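The Last Boat to Randenus

Filed under: Short Stories, Winter Reads
41 shares | 12 comments

1. The Cake

The cake was lemon with a blackberry middle, and it was the best thing Tracey Pickering had ever been trusted to carry. It sat on her knees in the front seat of Dinesh Kaushik's van, in a white box tied with so much string that she could have moored a boat with it. On the lid somebody at Guerreiro had written THIS WAY UP on all four sides, then once more in the middle with an arrow pointing at the ceiling.

"How's our passenger?" said Dinesh.

"Cold. Happy. A little heavier than the last time you asked."

Hok-lam Shek was turning 80 that night, across the lake in Randenus, and everyone who had ever sat in his front room on a Sunday afternoon was going to be there. Tracey had been sitting in it for two years. She still couldn't make a straight line that looked like it meant to be straight, and she loved it more than almost anything else in her week. The talk! The tea that came in whatever cups were clean! Mr. Shek walking behind the chairs with his hands in his cardigan, saying "more wrist" to people who had been using their wrists all their lives and had never once thought about it.

She had a favorite spot, too, at the end by the wall, where she could look straight into the mouth of the dragon on the brush rack. When a stroke went wrong she looked at the dragon. He always seemed about to say something, and it was never about her stroke.

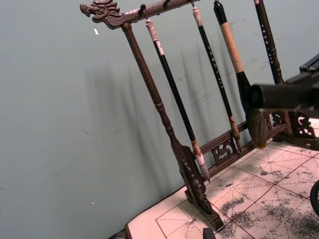 2. The Dock at Lorton

The snow started at the gas station and by the time they came down the hill into Lorton it was coming sideways. February on the lake is like that. You can leave your house in a light jacket and get to the water dressed like a fool, and Tracey had.

The Rasau was still at the dock, thank goodness, with her lights on and her engine grumbling. She was a stubby green ferry with room for a handful of cars, and Beat Zaugg had been running her for longer than anyone cared to work out. He was standing on the ramp with his arms folded.

"No," he called, before Dinesh had even got the window down.

"We haven't asked yet!"

"You're going to ask if I'm going. I'm not going. Look at it."

They looked at it. The lake was gone. There was a strip of black water, then a lot of gray, then nothing.

"It's Hok-lam's birthday," said Tracey.

Beat unfolded his arms. He walked around to her side of the van and bent down and looked at the box for a long time.

"Is that the lemon?"

"With blackberry."

He blew out his cheeks. He looked back at the lake as if it might have improved while he wasn't watching, and what do you know, there was a light over there now, very small and yellow, low down where the far dock ought to be. It blinked off and on again.

"That's Yi-chun," Beat said. "She's out there with the big flashlight, the crazy woman. She'll stand there till we come." He rubbed his neck. "If it closes in again I turn around. I don't care whose birthday it is."

"Deal," said Dinesh, and drove on so fast that the cake said whump.

3. Halfway

I have crossed that lake in July with my feet over the side and a peach in my hand, and I would still trade it for a crossing like the one they had. Everything shook. The windows of the little cabin steamed up so badly that Dinesh had to keep wiping a circle for Beat with his hat. The heater worked on one side only, so they took turns on that side, and the cake got a turn as well.

They sang for a while. Dinesh knew the first verse of a great many songs and would not be talked out of any of them. Beat hummed one long low note under all of it, the same note as the engine, and when the singing stopped he went right on humming.

Then the light went out.

Beat pulled the engine back. It was suddenly very quiet, with just the snow ticking on the glass.

"She's changing the batteries," said Tracey.

"Maybe."

"She is. She carries spares. She carries spares of everything, she gave me a spare shoelace once at a funeral."

Beat didn't answer. He had one hand on the wheel and was looking at the place where the light had been. Tracey found she was holding the box in both arms like a baby, and that she was breathing the way Mr. Shek told them to before a long stroke, in through the nose, wait, and then out when the brush comes down. It had never helped her brushwork one bit. It helped a good deal now.

Dinesh wiped the circle again. In it, small and yellow and a little to the left of where they'd all been staring, there was the light.

"Ha!" shouted Beat, so loud that Tracey nearly put her thumb through the lid. "Left! We were drifting! Good woman! Good, crazy woman!"

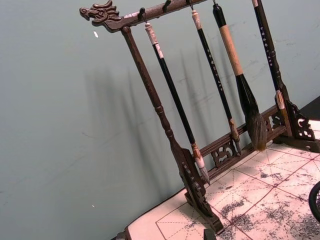 The dragon on Mr. Shek's rack, with a pale-tipped brush hanging nearby.

4. The Far Side

Yi-chun Kao had so much snow on her that she looked like part of the dock. She hugged Tracey with the box in between them, then hugged Dinesh, then pointed the flashlight up at the wheelhouse window and waved it until Beat swore and put his arm over his eyes.

"Batteries," she told them. "I dropped one in the lake. I had to run up to the house and take them out of the radio, right in the middle of a song, and everybody yelled at me."

The whole hill was lit up. Every window in the street had a lamp in it, and you could hear the party from the bottom of the steps, a big warm roar with a piano somewhere underneath. Someone had made 300 dumplings and someone else, without checking, had also made 300 dumplings, and people were being handed plates before they had both arms out of their coats.

Mr. Shek was in the kitchen doorway in a paper crown. He looked at the three of them dripping on his mat, and at Beat behind them, who had tied up the Rasau and come along without saying he was coming.

"You took the boat in this?" he said.

"It was the lemon," said Beat.

The string took four people and a bread knife. When the lid came off there was a short silence. One side of the cake had slid down to meet the other, and the icing had picked up the word UP, backward, from the inside of the lid, where some careful person had written it again in case anyone missed it on the outside.

Tracey could have cried. Mr. Shek leaned in close, crown slipping, and put his glasses on. He studied that backward word the way he studied everything they brought him, taking his time with it.

"More wrist," he said, and picked up a fork.

They ate every crumb. They danced in the hall, which was much too narrow for it, and Dinesh got as far as a second verse. Long after midnight, when the snow had quit and Beat was asleep under somebody's good coat, Tracey wandered into the front room with a cup of tea. The cloth was still out, gray all over with old marks, hers and everybody's. She couldn't have said which were whose. She put her cup down on the windowsill, well out of the way, pushed up her sleeves, and breathed in through her nose.
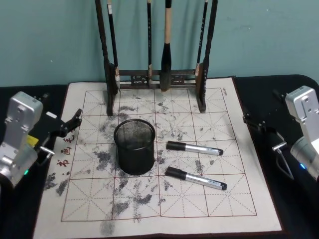
The practice cloth and the rack at the back of it.

12 comments | Share this story
Tags: fiction, ferries, birthdays, snow

Contact | Submissions | Copyright, all stories belong to their authors | Back to top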